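Home | Courses | Handouts | Reading list | Contact
Filed under: Interior Display, Level 2
Pendness Evening Courses, course tutor, 20 Sep 2026

Session 4: Small plant stands and where to put them

Bring your notes from the February session on wall colour if you have them. We shall use the same room corner all evening and change only the stand and the pots.

A plant stand has two jobs. It gets the pots off the floor, and it gives the eye a place to stop. In a small corner the second job matters more. A stand with two tiers is enough for most corners. A third tier tends to put the top pots above eye level when you are sitting down, and you end up looking at the undersides.

Start with the back wall. If the paper is busy, keep the pots plain. A terrazzo print with black, mustard and pink flecks already has plenty going on, and white pots sit quietly against it. Twine tied round a pot is fine. Ribbon is usually too much.
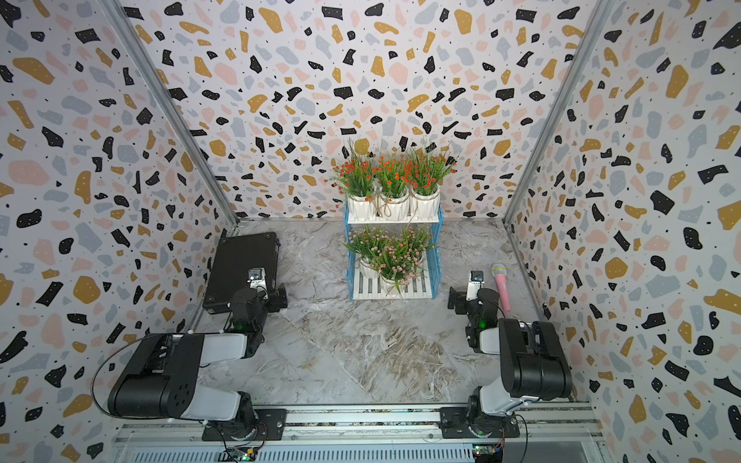 Push the stand back until it nearly touches the wall, then check it from the doorway. Most people leave a gap behind it and the whole thing looks as if it is waiting to be moved.

Artificial plants are allowed for the coursework. They should be dusted before marking. Choose a bushy kind for the top shelf and a trailing kind for the lower one, so the leaves hang over the front edge and soften it. Keep the stronger flower colour at the top. Orange-red above and pale pink below works well. The other way round, the stand looks heavy at the bottom.

Paint for the stand

Light blue frames with white slats are used in the Tulldale exercise. You may use another pair of colours, but keep to two. Paint the frame and the slats separately and let both dry before putting them together. Slats get scuffed when pots are slid across them, so lift the pots. Touch up the ends first, as that is where wear shows.
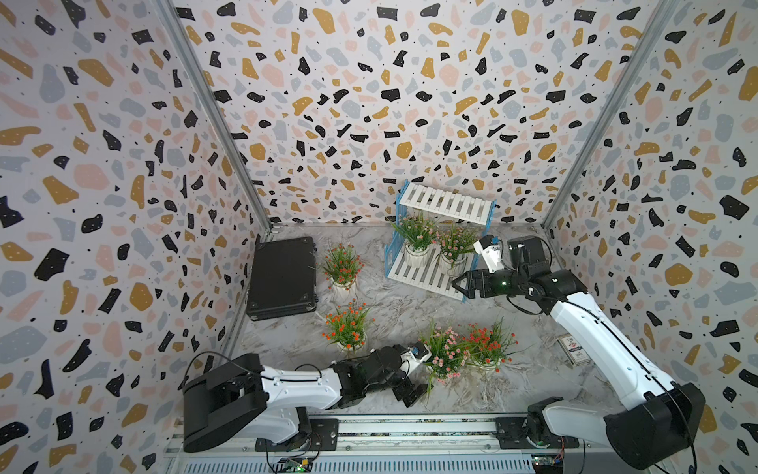 Do the pots on one shelf all have to match?
They should match in colour at least. Shape can vary a little, but on a short shelf a mixed row looks untidy very quickly.

Flooring

A marbled floor in grey and white will go with almost any stand. It does show grit. Sweep before you set anything down, and put felt under the feet if the stand is going to be moved about. If you are working on a patterned floor at home, leave a clear strip in front of the stand so that the pattern can be seen.
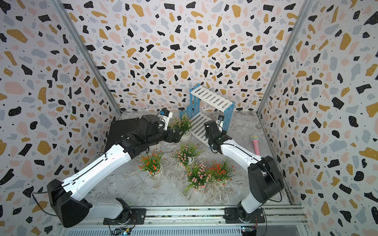 Session 4: a tabletop garden arrangement on a marbled floor, terrazzo print on three sides.

Slatted pieces

Slats are good under pots because air gets through and water does not sit. The gaps should be narrower than the smallest pot base. Set the slats parallel and check the spacing with an offcut, not by eye. Sand along the grain. Drill any holes in the crossbars before painting.
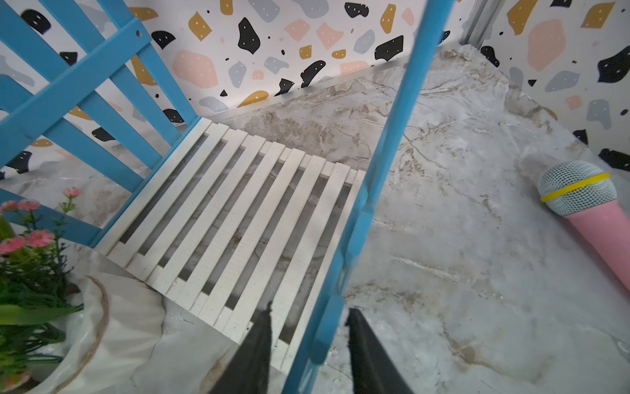
Coursework is one corner, one stand and a written note of 2,000 words. Say what you moved and why you moved it. The Demmont folder in the office has last year's notes if you want to see the layout we expect. Hand in at the front desk before Session 6.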